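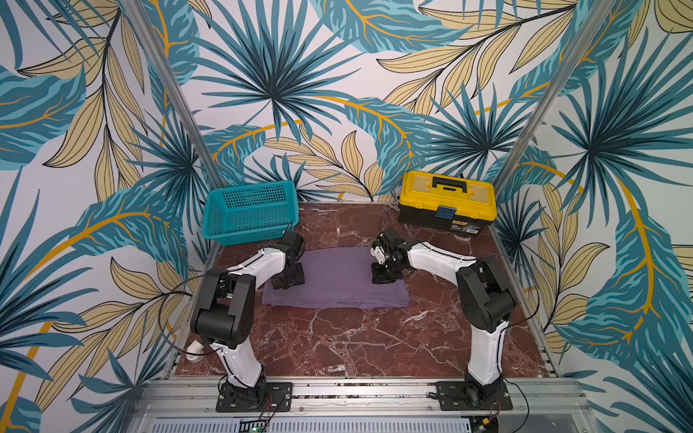 Category: Student Projects / Aviation and Air Mobility

Print | E-mail

Siting a Regional Vertiport: Final Report

Prepared by Vilhjálmur Kárason and Þórey Thorlacius

1. Purpose

This report considers where a small vertiport could be placed to serve electric passenger aircraft on short regional routes. The work was carried out over one term under the supervision of the transport engineering program and was submitted in April.

2. Candidate sites

Two sites were compared. The first is the upper deck of the Curnano parking structure, close to the rail station. The second is a disused freight apron at Fernura, on the edge of town. Each was assessed for approach paths, access to electric power, noise at the nearest homes, and passenger transfer time.

3. Method

Noise was estimated with the Nultix planning tool, using a generic aircraft profile. Residents were surveyed by mail, and 1,157 completed forms were returned. Approach paths were drawn by hand and checked against the municipal building register.

4. Findings

Curnano offers the shorter transfer, but its northern approach crosses a hospital and would need a steeper descent than the team considers acceptable. Fernura has clear approaches in both directions — its weakness is the power supply, which would require a new substation. Survey responses favored Fernura, mainly on grounds of noise.

5. Recommendation

The authors recommend Fernura, with two landing pads and a shuttle bus to the station. Charging demand should be studied further before any design work begins.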